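Notes for week four – buying wholesale from a factory you've never visited

Before we get going, please have last week's sheet on landed cost somewhere handy, as we'll be leaning on it quite a bit (and if you've lost it, borrow your neighbor's, we all lose things). Today is about the stretch between finding a supplier's listing and sending them any money. It's a stretch people tend to hurry through, and I'd like us to take it slowly.

## Reading the offer

Our running case is Pindstead, a small shop that sells picture frames, wall art and a few gift items, and which wants to bring in its own line of framed canvas prints. It has two offers on the desk. One is from Larka, which calls itself a factory, and the other is from Bredus, which calls itself a trading company and makes no bones about it.

Students nearly always go for Larka at this point, and I do understand why! "Factory direct" sounds as if somebody has been cut out of the chain and the savings are coming to you. Sometimes that's quite right. But a trading company may place such large orders across several workshops that its price comes out lower than the one a single workshop would give a small buyer, and it will often put mixed goods in one shipment, which a factory may not want to bother with. So read the offer for what it promises and leave the label for later.

When you read a quotation, look for these and write down which are missing:

- the unit price, the currency and how long the price holds
- the minimum order, and whether it's per design or for the whole order
- the trade term and the named place that goes with it
- what the packing includes
- lead time, and what event starts the clock
- payment terms

Larka's quotation has a minimum of 100 pieces. It doesn't say whether that's per design. For Pindstead, which wants four designs to start with, you can see how much hangs on those two missing words – it's the difference between a trial order and a stockroom full of canvas.
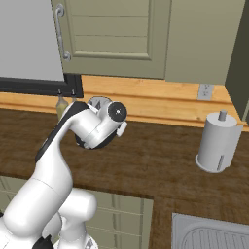
A word on lead time, while we're on the subject of things left unsaid. "Delivery in four weeks" could be counted from the day you send the order, the day the deposit clears, or the day you approve the sample, and these may be weeks apart. Ask which one it is, and ask whether "delivery" means goods ready at the factory gate or goods at your own door. A supplier who has done this before won't be offended by the question.

## Trade terms again, briefly

We covered these last week, so I'll only go back over the two that matter for the case. Larka quotes EXW, ex works. The goods are made available at the seller's premises and from there nearly everything is the buyer's business: loading, inland trucking, export paperwork, freight, insurance, import duty. Bredus quotes FOB at a named port, so the seller gets the goods cleared for export and loaded on board the ship, and the buyer takes over from that point.

You can't lay the two unit prices side by side and pick the smaller one. Bring both to the same place first, and I'd suggest Pindstead's own back door, as that's where the goods have to end up. Use the landed cost sheet, one column each, and where you don't have a figure put a question mark in the box. Please don't put a zero. A zero looks like an answer and it'll still be sitting there smiling at you when you add up the column.

## OEM and ODM

These two get muddled every single term, so let's spend a moment on them.

With OEM, in the way most suppliers use it on their listings, the buyer brings the design and the factory makes it. Pindstead would supply artwork, sizes, the frame profile and its own label. With ODM the factory already has a design, and the buyer picks it and perhaps changes the color or the packaging. ODM is usually quicker and cheaper to begin with, but other shops may be selling the very same thing, so ask about exclusivity and get the answer in writing. 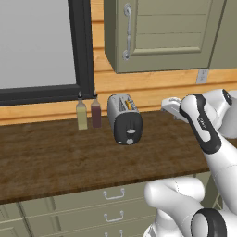 Artwork brings its own worry, and that's rights. If a factory offers a catalog of pictures, ask who holds the copyright and whether they can show you a license. Going the other way, if you send your own artwork out, your agreement should say that the factory may not print it for anyone else, and what becomes of the files when the work is done.

## Samples

Always pay for a sample if you're asked to; it's a fair request, and many suppliers will take the cost off your first bulk order. Pindstead should ask for a pre-production sample made with the actual materials, sign and date it once it's approved, and keep it. A second signed one stays with the supplier. Then if there's a disagreement about shade or finish, both sides have something to hold up to the window.

## Exercise for next time

Pindstead gets a third offer, from Jin, for 170 framed prints at a single price "including shipping." No trade term is given. Write a reply to Jin, no longer than 2 pages, asking for everything you'd need before you could compare this offer with the other two. Keep it friendly and number your questions, so that the person answering can go down the list.

Bring a printed copy, please, and the landed cost sheet with Larka and Bredus filled in as far as you're able. We'll start with payment terms and deposits and then swap letters.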